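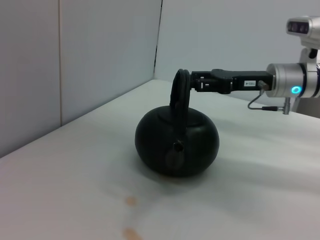 My kettle at home screams, one reader from Wunville wrote to us, and my grandmother says it's only the steam, but why would steam scream?

Good question, and your grandmother is right, although she left out the interesting bit. Let's start with the water and work up to the screaming.

## Why is a kettle so fat?

A kettle that sits on a stove gets its heat from underneath. A squat, wide one, like the dark kettle on the white table, keeps plenty of its water low down near the heat. A tall, skinny kettle would boil too, but it would take its time about it, and it would fall over more often. Kettles have enough to worry about.

## What is all that rumbling?

Long before the water boils, it grumbles. Tiny bubbles of steam form at the hot bottom and set off for the top, full of ambition. Then they meet cooler water and collapse. Each one makes a very small noise when it goes, and there are thousands of them. Once all the water is hot enough, the bubbles get to the surface in one piece and the rumble softens.

At sea level, that happens at 212 degrees Fahrenheit. Up in the mountains it happens at a lower temperature, so Kiltard, 155 feet above the sea, is no place to notice the difference. You would need a proper mountain, and somebody willing to carry the kettle.

## So who is screaming?

Water turning into steam needs far more room than it had before. Inside a kettle there isn't any, so the steam leaves by the spout, in a hurry.

A whistling kettle has a cap on its spout with 2 little metal plates inside, one behind the other, each with a hole in the middle. Steam squeezes through the first hole, wobbles, and hits the second. The wobbling makes the air shake very fast, and shaking air is what we call sound. In this case it's a sound that makes the dog leave the room.

A kettle without a whistle makes just as much steam. It simply doesn't tell anyone.

## Why put the handle up there?

A handle that arches high over the lid keeps your hand away from the hot metal and lets you tip the kettle without much wrestling. Steam still rises, though, and steam burns are nasty. Leave the pouring to a grown-up, who has had years of practice at saying "ouch."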